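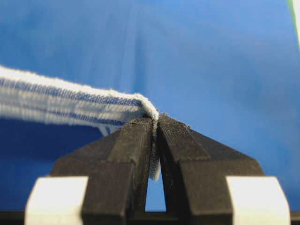 Kitchen towels, then. I need to settle this because my drawer won't close anymore. I've always folded in thirds the long way, then in half, and my sister-in-law says that's why mine come out lumpy. My favorites are the white ones with blue stripes, and the edges are where it all goes wrong – you get a few loose white threads hanging off the underside and I never know whether to snip them or leave them alone. How does everybody else fold theirs? And do you cut the threads?
– stripes_and_suds

Reply from Imar995
Snip, never pull! I pulled one once on a towel from Zevov and lost half the hem. As for folding, thirds is fine, your sister-in-law is being fussy.

Reply from porchlight1241
Going to disagree with Imar. Thirds gives you that fat roll on one side. Lay it flat, take both top corners, pull the top edge tight and let the bottom do what it wants until you've smoothed it. THEN halves, and halves again. I wrote the whole thing up for our neighborhood newsletter, pasting the start of it below.
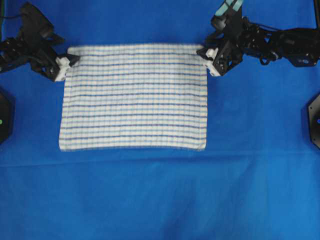
HELIX FALLS, September – If your towel has stripes running side to side, you're in luck, you've got built-in fold lines. Match stripe to stripe when you bring the edges together and it comes out square (or near enough for a drawer).

Reply from Imar995
Mine are plain so that's no help to me, lol. Still team thirds.

Reply from stripes_and_suds
OK I tried the stripe thing on three of them and it does look neater, but the really fuzzy ones still bunch up wherever I grab them. Any ideas? I pinch one end and get a fat little knot of cloth.

Reply from porchlight1241
There's a second part that covers those, by my neighbor. Pasting that too.

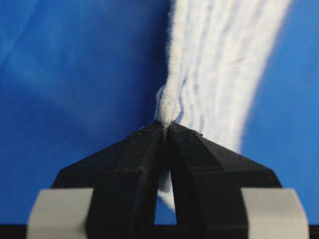
By Aparecida Nogueira
Fuzzy cloths gather into a tight little bulge if you pick them up by one spot, so don't carry them that way to the drawer. Shake, lay flat, stroke outward from the middle with your palm and fold loosely. I roll mine and stand them up in a basket.

Reply from Imar995
Rolling?? Now you've started something. They unroll the minute you take one out.

Reply from stripes_and_suds
Mine's a shallow drawer so standing them up is out – but I'll try the palm thing tonight.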